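### 3.2 Condition of the towers on opening

The towers from the Wukargate store were laid on their side and the side panel was taken off before any part was touched. Kariuki and Cerkholm used the same order, so the records can be compared. In the tower of Figure 2 the processor socket is empty, while the graphics card and the hard drive are still in place – the drive sits on blue plastic rails. We noted such missing parts first, and only then the state of the cables.

**Figure 2.** Desktop tower with the side panel removed.
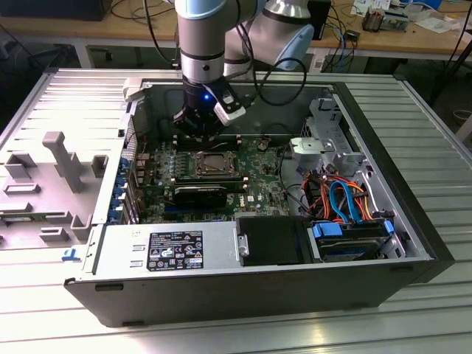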